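Home | Talks | Trail Reports | Maps | Contact

Planning the Danach Traverse as a point-to-point hike
Speaker notes, November meeting. Ziad Sabbagh

Opening. State the scope: one route, one direction, two vehicles. The loop version was covered last season and I will not repeat it. Questions at the end, please.

Route summary. Start at the Turnham trailhead, finish at the Lason gravel lot. Distance 10 miles. Total climb 769 meters, nearly all of it before the Sezer junction. The trail is blazed blue to the junction and yellow after it. The color change confuses people coming off the ridge in fog. Read the signpost, then turn left.

Direction. Walk it from Turnham to Lason. The steep slabs are on the Turnham side and are easier going up. Walked the other way, the slabs come at the end of the day on tired knees. Two of our group trips did it that way and both finished after dark.

Vehicle placement. All drivers meet at Lason at 7:15 a.m. Leave one car there, facing out. Everyone rides to Turnham in the second car. The drive between lots is 18 miles by the valley road. The forest road is shorter on the map but is gated from November on. The driver of the Lason car carries that key on the hike. Check this aloud before leaving the lot. (Pause. Someone will have a story.)

Timing. Slabs, 90 minutes. Ridge to Sezer junction, two hours with a stop. Junction to Lason, two and a half hours. Turnaround rule: if the group is not at the junction by 1 p.m., go back the way you came and arrange to collect the Lason car afterward.

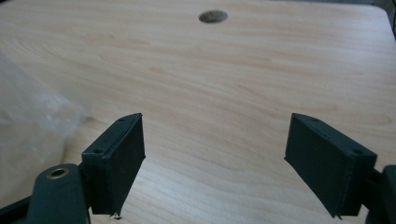 Tabletop, light wood grain.

Water. The stream at the foot of the slabs is the last dependable source. The spring marked on the older map below Sezer was dry on both of my late-season visits. Carry two liters per person from the start and filter more at the stream if needed.

Footwear. Stiff soles for the slabs. Microspikes in the pack from first frost. The north side of the ridge holds ice in the gullies when the lots are bare.

Bail-out points. One only: the Danach Pond path, heading east from the junction. It reaches the valley road, but at neither lot. Cell coverage is poor until the pond. Whoever takes this path should be met by a car, so arrange it before the start.

Handout. Elevation profile on the front, lot directions on the back. Mention that the profile is in meters and the mileage is not.

Questions. Likely ones: dogs (leashed, and not on the slabs), overnight parking (allowed at Lason, not at Turnham), bikes for the return leg (possible on the valley road, narrow shoulder, bring lights).

2 comments | 10 shares
Contact | Copyright Ziad Sabbagh | Back to top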